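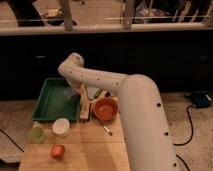

Figure 1. White arm over the tabletop, green tray and wooden block.

Warm-up Length and Tempo Drift in a Student Band
Isabelle Paquette, Nermin Öztürkmen

Urna, a band of four, played the same song at 58 bpm after a short and a long warm-up. Tempo was read from the drum track. Drift was lower after the long one.

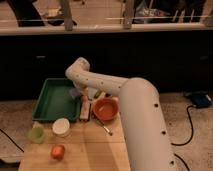
Why was the drum track used?
It had the clearest attacks, and the vocal entries were too loose to time.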